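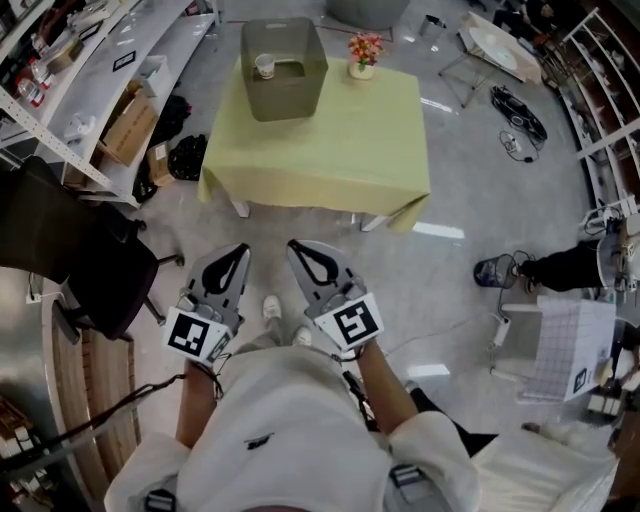 Figure 9. Operator station with both hand-held grippers raised toward the demonstration table.

Werodby Visitor Demonstration Guide
Section 2: Preparing the Table Station
Prepared by Areti Vrettos, Prukville site – revised February

This section applies to open days at which an operator shows guests how the Nevix hand-held grippers are used. Complete all steps before guests enter the room.

1. Cover the table with a plain cloth and smooth it flat.

2. Set the bin toward the back of the table and stand the paper cup inside it. The vase of flowers may remain on the table near the back edge.

3. Fasten the chest strap. Long sleeves are permitted if the cuffs do not reach the grippers.

4. Take one gripper in each hand. Check that the marker block on each is clean and firmly seated.

Note: Do not cover a marker block with tape or labels. A damaged block must be replaced from cabinet 1000.

5. Point both grippers toward the table and hold still until the session lead confirms that tracking has started.

6. Carry out the cup task at an even pace. Guests may ask questions between runs – the operator should lower both grippers before answering.

CAUTION: Cables and power strips on the floor are a trip hazard. Guests must stay behind the guest line whenever an operator is wearing the strap.

CAUTION: Keep fingers clear of the gripper openings. Guests may handle a gripper only when the session lead has handed it to them.

7. At the end of the visit, return both grippers to the storage shelf and enter the session in the log under room code 2169. Report any fault to Junhao Gu before the next group is admitted.

Related sections
Receiving Guests at the Prukville Entrance
Marker Block Care and Replacement
Session Lead Duties – Bok-nam Baek
Closing the Room After a Visit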